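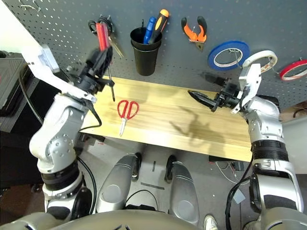

Week 8: Comparing Two Grippers at the Pegboard

Welcome back, everyone! This week we leave the slides alone and spend our time on the question you all keep bringing to my office (and I'm glad you do), namely how to tell whether one gripper suits a job better than another. Kasia will be working with hand tools, screwdrivers and scissors mostly, with the pegboard behind the table. We'll try the Handport fingers first and the Stunditz pair after lunch.

Please keep the arm speed the same for both sets. Last August a group changed the fingers and the speed together, and we had 312 trials that were very hard to read afterward.
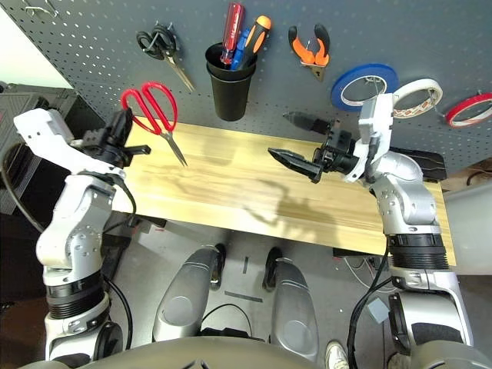

Scissors deserve a little patience, by the way. The loops give the fingers several places to go, so write down which one you aimed for before you close, and log a slip separately from a miss.

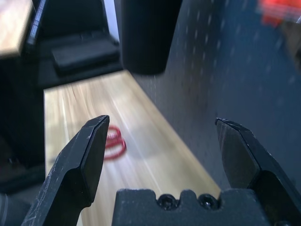 Reading time: 2 min

Wrist view or head view? Use both, and compare them at the same moment of the approach. The wrist camera keeps the fingertips in sight, but it can blur when the arm moves, so note any blurred stretch in your log. For background, read the Kárason handout up to the section on finger wear.

Logs go to Weronika Bednarek, 200 words at most, with your trial sheet attached.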